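Kirstin Tennant writes standing up, at a counter in her kitchen, from five in the morning until her word count for the day is met. The count is 443. She arrived at it by dividing the planned length of her first novel, Stameck, by the days left before her deadline, and has kept it for each book after that.

"It is arithmetic," she says. "I don't attach any meaning to it."

Her third novel, Inside, comes out in March. It runs to 400 pages and has one narrator, a land surveyor called Pollock, who is sent to measure a flooded village and stays on after the contract ends.
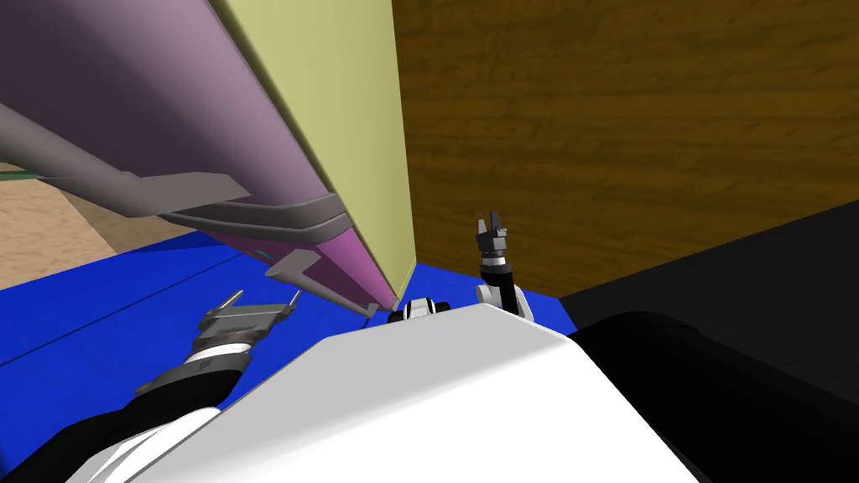
Tennant trained as a surveyor herself and worked for a drainage board before she was published. She says the job gave her the structure of the book, which is divided into 166 short sections, each headed with a height above sea level. The headings fall as the story goes on.

"I drew the levels first and wrote to them. If a section would not fit its level, I cut the section."

We use our own and third-party cookies to improve your visit. Accept all | Manage settings

The early drafts were in the third person and had 2 narrative lines, the other following Pollock's sister in the port of Rumau. Tennant took the sister out after a year's work. Parts of that material survive as letters, though Pollock quotes from them inaccurately.

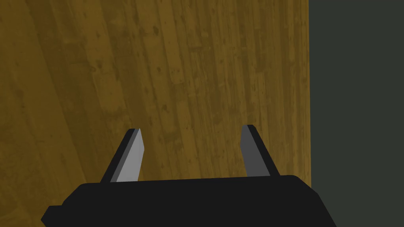
She revises on paper, in pencil, and types the whole text again between drafts - up to six times for Inside. Retyping is slow, she says, but it shows her which sentences she is unwilling to copy out.

She reads little fiction while drafting. Her desk reading for this book was mostly tide tables and parish records, along with a manual on the repair of sluice gates.

A fourth novel is under way. She would give only its setting, which is Rumau again, and its present length, "short".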